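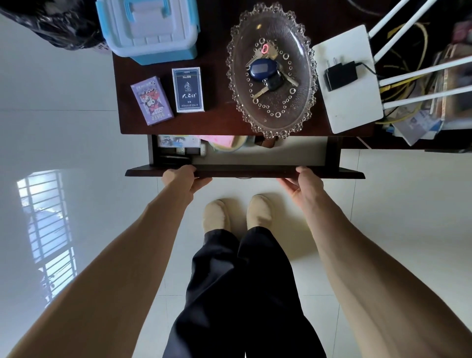 Pulling open a desk drawer.

How to get a copy of a police report in Unness
By Shazia Farooqui
Updated August 25, 2018

If your home or car was broken into, your insurance company will probably ask for the police report. The report and the case number are separate things. The officer gives you the case number on the spot, usually written on a card. The report is typed up later and you have to ask for it.

What you need

Your case number, the date and address of the incident, and a photo ID. If someone else is picking up the report for you, they need a signed note from you and their own ID.

If you lost the case number, call the records desk and give them the address and the date. They can search by either one, but a search by name alone is slow and they may ask you to come in.

Step 1. Wait until the report is approved

A sergeant has to sign off before records can release anything. For a simple theft this takes a few days. For a burglary where an evidence technician came out, allow two weeks. Calling sooner does not move it along.

Step 2. Fill out the request form

The form is one page. You can get it at the Pirzada Street station or print it from the city site. Check the box for "full report" and not "incident summary." The summary has no list of stolen items, and most insurers will send it back.

Write the address of the incident exactly as the officer wrote it. An apartment number left off is the most common reason a request gets returned.

Step 3. Send it in

In person is fastest. The records window is on the ground floor, to the left of the main desk. By mail, include a copy of your ID and a stamped envelope. The city also takes requests through the Kamanik portal - you need an account, and uploads are limited to one file, so put the form and the ID in a single PDF.

Step 4. Read it before you leave

Look at the item list, the serial numbers and the estimated values. Delwyn Tawhiri, who worked the records window for years, told me the mistakes are mostly in the serial numbers. Small errors can be fixed the same day.

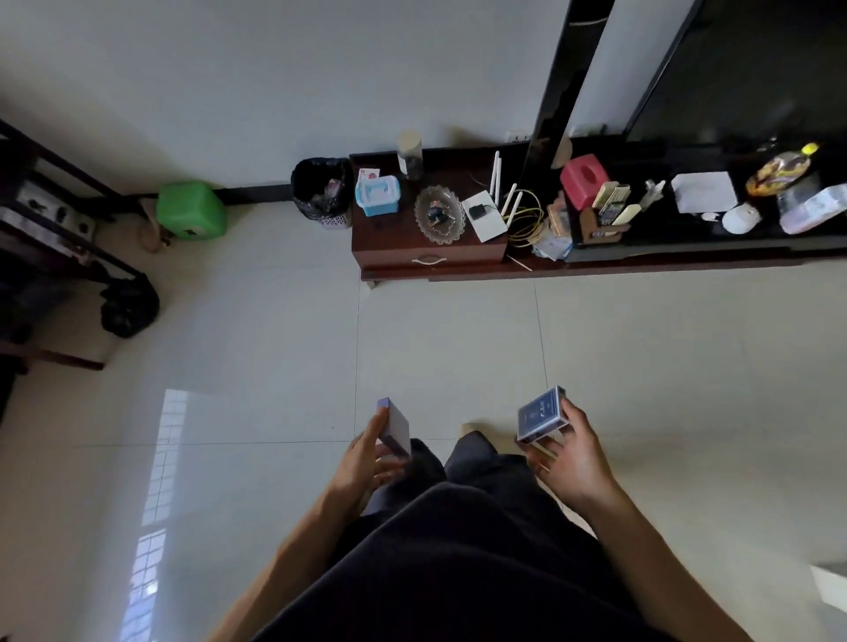

Can I add items I noticed were missing after the officer left?

You can, with a supplemental report. Ask for the supplement form at the same window and put your original case number at the top. Attach receipts if you have them. The supplement is filed with the original, and you should request a new copy once it has been approved.

If your request is denied

Reports in open investigations can be held back in full or in part. The denial letter has to say which. You can still ask for a one-page verification letter that confirms a report was made, and many insurers will accept it to open a claim.

Appeals go to the city clerk in writing. Keep a copy of the form and the denial letter together, and write the case number on both.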